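The Apple on the Table
by Trinidad Leiva
May
13 shares | 2 comments

The listing said the flat in Clumville came with a reading table, as if tables came with a profession.

Noreen didn't believe in reading tables. She had read on buses, in the bath, and once through an entire funeral with the order of service held up in front of a paperback. But her sister had paid the bond, and her sister had views, so on the first evening Noreen put the big book on the marble and sat down in front of it like a woman waiting for a doctor.

It was a very big book. Her sister had given it to her with the e-reader, in the same gift bag, which struck Noreen as an admission of something.

"You can have the same one on both," Carol said over the phone. "Read the heavy one at home and carry the other. It keeps your place."

"How does it keep my place in the heavy one?"

"It doesn't. You look at the number and you find it."

"So I keep my place."

Carol sighed. Carol had moved to Sisdale and taken up clarity. She owned 562 books and had got rid of all but the ones that had, in her words, stayed in the room with her. Noreen had asked where the others were staying and been told not to be like that.

The marble was cold on the wrists. It was white with a bit of grey wandering through it, and you couldn't lean on it for long without feeling you were about to be rolled out for pastry. She read 3 pages of the heavy one. A man was crossing a river in it. She turned on the e-reader, to be fair to Carol, and found the man again. He hadn't reached the other side there either.

She got up and found an apple.

The apple was Carol's too, in a sense. A piece of fruit beside a book, Carol said, stops you going to the kitchen, and going to the kitchen is how people lose whole evenings. There was a course about it, run by an outfit called Drirora, which sold you a candle at the end. Noreen put the apple to the right of the e-reader. It was so shiny she suspected it of being ornamental and had to pick it up again to check. She didn't bite it. Biting it would have been going along.

By the second week she had a system, though she'd have denied it was one. She came in, put the kettle on, looked at the table, and went and read the Villalba council newsletter standing up at the bench. It was last year's and addressed to the tenant before. It had a good long letter about bins. She read that letter more closely than anything she'd read since school, and she took the writer's side, and then, on reflection, she didn't.

"Are you using the table?" Carol asked.

"Every day."

"And the book?"

"It's on it."

"Where's he up to?"

Noreen looked across the room. "The river," she said.

There was a pause on the line while Carol decided whether the book had a second river in it. Noreen could hear her deciding. She could also hear a page being turned, quickly, and then another one, and she thought with real interest: she hasn't read it.

"The river's wonderful," Carol said.

"Which bit did you like?"

"All of it. The whole crossing."

"And when he gets to the other side?"

"Well," said Carol. "That's the thing, isn't it?"

Noreen said she supposed it was. She hung up, took the newsletter to the bin, thought about the man who'd written the letter, and chose the recycling. Then she pulled a chair up to the marble. She only wanted to know if he got across, so that she could ask her sister about it at Christmas, in front of people.

She moved the apple over a little to make room for her elbow.

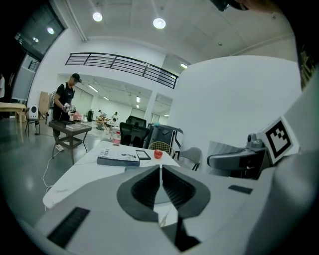
Marguerite: I don't buy that she'd go back to the heavy copy. Anyone with both on the table picks up the e-reader, especially with a cold slab under their wrists. And I'd have eaten the apple in the first week, sister or no sister. Liked the bin letter though, I'd have read more of that.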